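Moving the pharmacy list, or how I spent my autumn

10/26/20

Our hospital pharmacy has finally swapped its old dispensing system for Mollumano, and I have a mug to prove it. Everyone on the project team got one. Mine leaks.

The old system was called Tevo and it was older than two of our pharmacists. It did one thing, slowly, in green text. Mollumano does a great many things and asks if you're sure before each of them.

My part was the drug list. Tevo held 23 separate entries for paracetamol, one of them spelt with a k. Efua Kyei and I went through the lot from March onwards, with a spreadsheet and a packet of ginger nuts, arguing over whether "tabs" and "tablets" were the same thing. They are. It took a meeting.
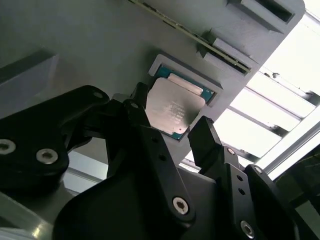

What went wrong on the first morning

Labels, mostly. The new printers wanted a different label size, so 200 of them came out with the patient's name on one sticker and the dose on the next. Kwaku Abugri stood there matching them up like socks.

Then the wards found the alerts. Mollumano warns you about every interaction known to science, including grapefruit, and by lunch people were clicking past them without reading. We've since switched off 16 of the sillier ones. Elba Vergara wants grapefruit back on, and she outranks me.

What I'd do differently

Train the night staff first. We left them until last and they got a 21-page handout and my phone number. Yến Vi rang at ten past three to ask how to log out.

Next up is the outpatient clinic at Grestton, who still fax us. I've asked for a mug that holds tea.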